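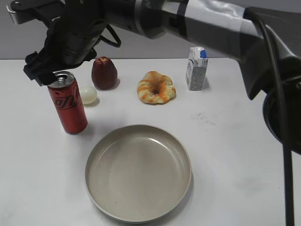 5 min read

Quick one tonight because the lab closes at 9 and I only got home a bit ago. November update for the club project. Still called Zillevine, we voted and nobody came up with better.

Where we are: the arm moves when we tell it to. Mostly goes where we tell it. That's a big step up from last month, when half the session went to restarting the controller and the other half to arguing about whose laptop had the right driver.

The task for the Grerside meet is table clearing. You get a plate and a handful of food stuff around it, and the arm has to put things on the plate in the order the judges call out. Drinks go back upright. Knock one over and you lose the whole round, which seems harsh but ok. Each run is 300 seconds. Sounds like a lot until you watch an arm think.

We split into two camps early on. One camp (mine) wanted to hand script everything. Fixed spots on the table, fixed heights, go down, close, go up. The other camp wanted to drive the arm by hand a bunch of times, save all of it and train something on the recordings. I lost that vote and I'm mostly over it. The rules say the judges can shift stuff between rounds, so fixed spots would of been dead on arrival anyway.

So now it's demos. Lots of demos. The goal is 100 good ones before we train again. A good one means no bumps, no regrasps, and whoever is driving doesn't say "hang on" in the middle and park the arm in midair while they think. That last one is me. I do that.

Things I learned this week, in no order:

– Tall stuff is worse than small stuff. I figured the ball would be the nightmare since it rolls. But the soda can is what eats our time. You come down a little off center and the fingers land on the rim, and then you're one nudge from tipping it. Now we drive in from higher up and line up before going down. Slower, fine.

– The pastry is easy if you grab across the ring and awful if you try to be clever with the hole. Don't be clever with the hole.

– The milk carton needs the wrist turned to match its sides. If it's sitting at an angle and you come in straight, it just spins. I keep forgetting and then doing a weird little twist at the last second, and guess what the model learned to do. Weird little twist. Every time, even on the ball.

– Cable slack. Check it before every session, not after the arm gets grumpy halfway through a reach. 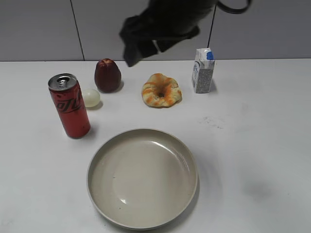

The thing I really want to write down before I forget is the reset problem. We were putting everything back in almost the same place after each demo. Can on the left, carton at the back right, plate up front, everybody just does it out of habit. So the first model we trained looked amazing! Then somebody slid the plate over a hand's width and the arm tried to set the ball down on bare table. Very confidently.

Fix is boring. We wrote 13 layouts on index cards and you draw one before each demo. Takes longer. People complain. But it's the same test the judges will give us, so I'm going to keep being annoying about the cards.

Second fix, start position. The arm was always starting from the exact same pose too. Now whoever is driving jogs it somewhere a little different first, still over the table, and the recording starts from there.

Also 4 of our saved demos have no gripper signal in them. Just a flat line. Arm goes down, arm comes up, and according to the file the fingers never moved. They're in the training folder right now and I want them out before anyone hits go again. If you're in the club and reading this, please check your file before you save. It's one click.

Ametepe (that's the other school, they won at Grerside last time) posted that they're already doing full runs. Good for them. We're doing one item at a time and then stringing them together later, and I still think that's the right call with the people and hours we've got.

To do before next session:
– pull the bad files
– wipe the table down, it's getting smudgy and I want the camera view the same every time
– make a spare set of cards
– figure out who has the key to the cabinet
– retrain overnight if we hit the number

Ok. Homework still exists. More when theres something to report.

Contact: use the form on the Gurkness Robotics Club page | © Gurkness Robotics Club blog | Back to top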